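Notebook, May, thermal paste shelf test cont'd

9:10 am. Picking up from the last page. Two tubes left of the Prarkitz gray, one tub of Tevari. The Prarkitz has gone stiff at the nozzle, had to cut 10 mm off the tip to get anything out. Wrote OPENED on the cap in marker. Please do this when you open one, I keep finding half tubes with no mark.

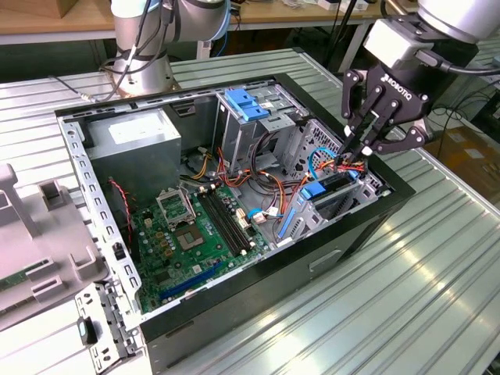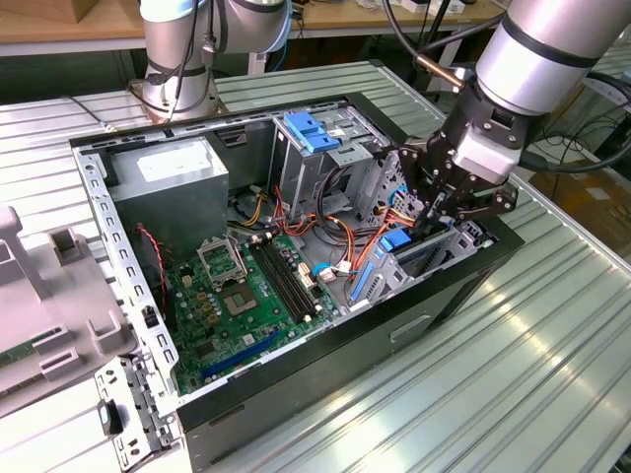 Both: tower on its side on the bench, side panel off.

Method same as before. Pea of paste on a clean copper slug, second slug on top, 200 g weight, leave 15 min, pull apart and look at the spread. Then heater block on, log the temperature drop accross the joint once it settles.

Tevari: spreads nice, thin and even right to the edges. A bit runny if the shop is warm. Drop was the lowest of the lot again.

Prarkitz, old tube: dry ridge down the middle, bare patch in one corner. Redid it after kneading the tube in my hands, better, still not great. I'd say bin anything that has been open since last summer.

Watia pads (the pre-cut ones): fine for the voltage regulators, too thick for anything else. Tore one getting the backing off. Start from the corner with tweezers.

Lost half the morning to the heater block. Readout was jumping all over. Bad crimp on the probe lead, recrimped, steady now. Anything logged before 11 should be crossed out, I have done my pages but check the clipboard sheet too.

Cleaning: the Tefera wipes leave lint. Back to coffee filters and alcohol. Alcohol bottle is nearly out and the 1000 ml refill is on order, no date yet. Don't use the blue stuff from under the sink, it leaves a film and the next test comes out wrong.

1:40 pm. Sanded slug no. 2, it had a scratch you could catch a nail on. Reran Tevari on it, same number as before within noise. So the scratch probaly didn't matter much.

To do
- heat cycle run on Tevari, overnight, need the timer back from the paint room
- try a thinner Watia pad if they make one
- weigh what comes out of each squeeze, eyeballing a pea is useless
- new page for the clipboard, old one is soaked with alcohol

Slugs are in the tray under a paper towel, leave them covered pls.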